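Lunduston Makers Board > Automation > Small business and home
Thread: Can a machine do the packing and tidying yet?

luzius_o
Posted March 27, 2026

Hello everyone. My name is Luzius Oberholzer and I help a friend with a small mail-order business, Paquette. We sell little household goods and sewing things, mostly in clear plastic packs. In January we sent 800 orders, and each one was packed by hand at a kitchen table.

My question is simple, but I think the answer is not. Is it realistic today to give this work to a machine? I don't mean a big warehouse with conveyor belts. I mean small items, all different, going into a soft bag. At home I have the same wish, because the drawer under my sink has the same sort of mess in it.

I add a close view so you understand what kind of items I am speaking about. Clear plastic, thin parts, everything at an angle. 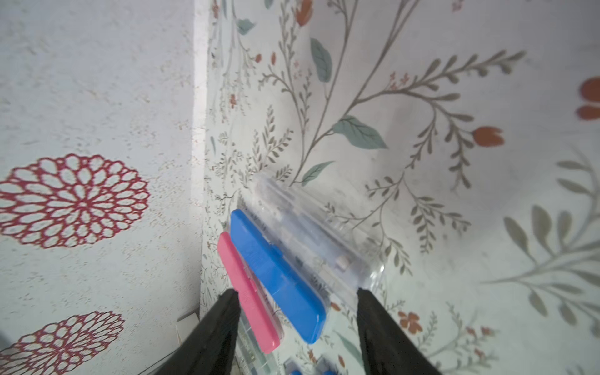

Re: Can a machine do the packing and tidying yet?
torque_and_tea

Short answer, no. Longer answer, not at a price you would like.

Clear plastic is the worst colour for a camera, if I may call it a colour. The camera sees the reflection and whatever is behind the pack, and the edge of the pack is very hard to find. My former employer tried a system with suction cups for this and we removed it after two months. A person with a coffee in one hand was quicker.

Re: Can a machine do the packing and tidying yet?
colleen_c

I disagree a little with torque_and_tea. Suction is one method and there are others. A gripper with two fingers doesn't need a flat surface, it needs only something to pinch, and most packs have a stiff edge or a card at the top.

The picking is in my opinion nearly solved for items like these. I say nearly. What is not solved is the bag. A cloth bag changes its shape each time you touch it, and the opening falls closed. If you can replace the bag with a box, half of your problem goes away.

– Colleen Chan

Re: Can a machine do the packing and tidying yet?
luzius_o

Thank you both. Colleen, we could use a box, but the customers like the cloth bag and they write to us about it. So I would prefer to keep it.

There is another difficulty I forgot to mention. Part of our stock has a paper label with a barcode, and the label is not always in the same position. It can be at the top of the pack, it can be near the bottom of a box. Some packs stand up and lean on each other.
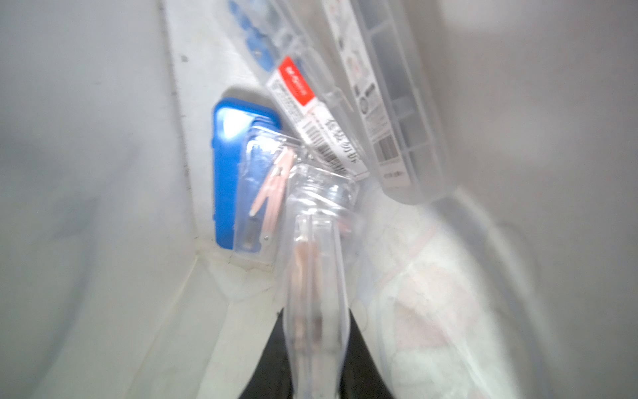
When I pack by hand I turn the item over without thinking, read what I need, and put it in. I tried once to write down all the small movements for one single order. I stopped at 54 and the bag was still open. This made me respect my own hands more, and also my friend, who is much faster than me.

Does anyone know if the software can decide by itself to turn an item around? Or must I present everything with the label up?

Re: Can a machine do the packing and tidying yet?
pegboard_phil

It can decide, if somebody has shown it enough times. We looked at the Illonow software last year for our shop floor. Their person told us to record 100 good repetitions for each type of item before expecting anything. We have far more than 100 types of item, so you can do the math.

For the label I would buy a second reader and put it underneath. Cheap and boring, but it works.

Re: Can a machine do the packing and tidying yet?
torque_and_tea

Phil has said it better than me. The robot is not the expensive part. The expensive part is the person who must teach it, and then teach it again when your supplier changes the pack. For clothespins and such things, at your volume, I would hire a student for the afternoons.

Re: Can a machine do the packing and tidying yet?
colleen_c

But then you are only counting today. A student leaves in summer and you train the next one, which is also a cost! I would still start with two arms, not one. One arm can hold the mouth of the bag while the other brings the item. With a single arm you will always need some clamp or funnel, and the funnel must fit every size of pack.

A layout along these lines is what I would copy. Put the bag on one side, the packs in a row next to it, and leave the middle free for both grippers to reach.
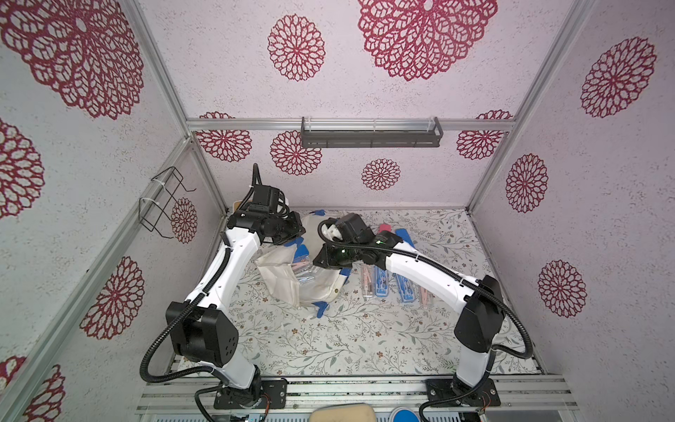

Re: Can a machine do the packing and tidying yet?
luzius_o

The row is a good idea, also for packing by hand. I will try it tomorrow at our own table.

I have written to Cekex to ask for a price for two small arms to rent. If the answer is very high, I will look for the student. I will post here what they tell me, but please be patient, my friend must agree also and she is not very fond of machines in her kitchen.

Re: Can a machine do the packing and tidying yet?
pegboard_phil

Ask them what happens when a pack slips and lands on the floor, and who has to pick it up. With us this was the question that made the meeting quiet.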